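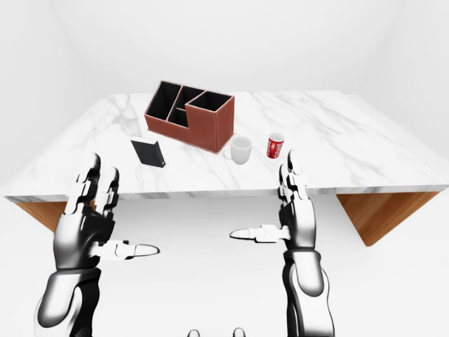
Same checkpoint, same desk, different success rate every time I evaluate. Is my result real?

Asked by Todor Hodžić in Simulation and Manipulation
Tags: imitation learning, evaluation, bimanual, Naner

Hi all! I've been lurking for ages and finally have a question I can't find in the old threads, so sorry in advance for the length.

I'm training a language-conditioned policy on the Ceston tabletop tasks, all in simulation (Naner, default lighting, nothing fancy). It's the desk tidying set: marble table, the brown organizer with the four compartments, a black book, a white mug and the red drink. The instruction tells the robot which object to deal with and I score success by whether the book ends up inside the organizer, or the drink, depending on the prompt. I have 2,360 demonstrations, all teleoperated, all from our own lab, and I train Lomar on them with pretty much the stock config.

So here's my problem. I compared Lomar with and without the wrist views. First evaluation, wrist views win by a mile. I was very happy, I told my advisor, I made a plot (it was a nice plot). Then I reran the exact same two checkpoints a week later to get some videos for the group meeting and the gap was mostly gone. Third time it came back, but smaller. I haven't retrained anything. The weights are the same files, I checked the hashes like a paranoid person.

Things I already tried:

Fixed the seed for object placement. Helped a bit, didn't make the runs identical.

Turned off the texture randomization. No difference I could see.

Watched a bunch of failures. On the book prompts the hand usually gets to the book fine and then catches on the wall of the organizer on the way in. On the drink prompts it sometimes goes for the white mug, and that one drives me nuts.

I'm running 20 episodes per checkpoint per prompt, because one episode is slow on my machine and I only get the good GPU after 6 in the evening. Is that just too few? And if so how many do people run before they believe a number? Or is there something in Naner that isn't deterministic that I should be hunting for first?

I'd love to put the wrist view result in my thesis chapter but right now I don't trust it at all.

2 people answered this question 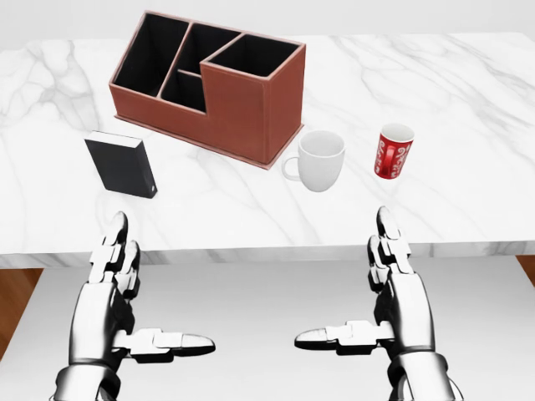
Blagoje Nikolaidis
Answered in October, edited once
Marked as the accepted answer

You've got two separate things going on and I'd take them one at a time.

First, yes, 20 episodes is too few for the kind of comparison you're making. Do the arithmetic on it: if the true success rate is a half, then with 20 episodes you'll land anywhere between 6 and 14 successes without anything odd having happened. Put two checkpoints next to each other and you can get a gap that looks wonderful in a plot and comes purely from luck. I run 200 per condition now and I still report an interval. It's boring and it eats a night or two, but I stopped having the experience you just had.

Second, the determinism. I lost a good chunk of a summer to this in Naner, so I'm glad to pass it on. The placement seed only covers where the objects start. It does not cover the contact solver if you run it on the GPU, and it does not cover the sampling noise inside the policy. Lomar draws fresh noise for every action chunk, and unless you seed that too you're rolling dice each time the hand gets near a wall of the organizer. A couple of millimeters there is the difference between in and stuck. So seed the policy noise per episode (use the episode index, not the clock), and if you can stand the slowdown, run the physics on CPU for the final numbers.

Then do paired evaluation. Same start layout for both checkpoints, episode by episode, and look at the episodes where they disagree. That's a much sharper test than comparing two averages, and you need fewer episodes to see a real effect. With your setup I would:

Generate 200 start layouts once and save them to disk.
Run both checkpoints on all of them.
Count only the layouts where one succeeded and the other didn't, and run a sign test on those.
Keep the book prompts and the drink prompts apart. Pooling them hides stuff.

On that last one: I have a strong suspicion your wrist view effect lives almost entirely in one of the two prompts. When I looked at my own Lomar runs, the wrist views did a lot at the placing end, where the arm is hanging there with the object and has to choose a compartment, and next to nothing at the start, where the head view already shows everything on the table.
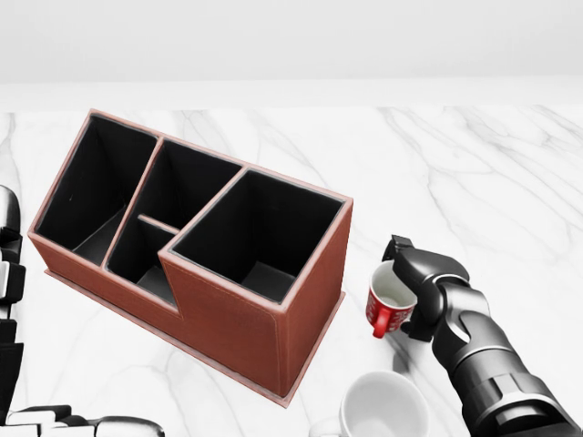 So I'd also log a stage for every failure. I use wrong object, failed grasp, dropped on the way, hit the wall, wrong compartment. Takes an evening to script from the object poses. Once I had stages I could say "wrist views cut the wall hits" and stop waving at a total score, and reviewers were a lot nicer to me about it.

About the mug: check your demos before you blame the network. If the mug sits close to the organizer in most of them, and the drink is always off to the right, the policy can get away with learning "go right" and never really read the prompt. Swap the two in your test layouts and see what happens. If the success rate falls off a cliff you have your reason, and you have a nice paragraph for the thesis too.

Comments on this answer

Todor Hodžić: Ohhh, the policy noise. I was not seeding that at all. Running the saved layouts tonight, thank you so much!

Todor Hodžić: Update for anyone who finds this. With seeded noise and CPU physics two runs of the same checkpoint now match episode for episode. Wrist views still help on the book prompts, and nearly all of it is fewer wall hits. On the drink prompts I can't tell the two apart. Haven't done the swap test yet, I'm a bit scared of it.

Blagoje Nikolaidis: Do the swap test :)

gripfail
Answered in October

had the same thing, i just trained three seeds of each and took the best one. worked ok for my workshop paper. also update Naner, the older version had a bug with thin walls

Comments on this answer

Blagoje Nikolaidis: Please don't take the best one. Three training seeds is a good idea, but report all of them. With the best of three you're measuring your luck again, only with more compute.

gripfail: fair. the thin wall thing is real though, check the collision mesh on the organizer, mine was fatter than what you see in the render

Todor Hodžić: Just looked and mine is too! Not by much, but the slots are narrower than they look. Is there a fixed mesh somewhere or did you make your own?

gripfail: made my own. someone at the Tomić group had a better one, try asking them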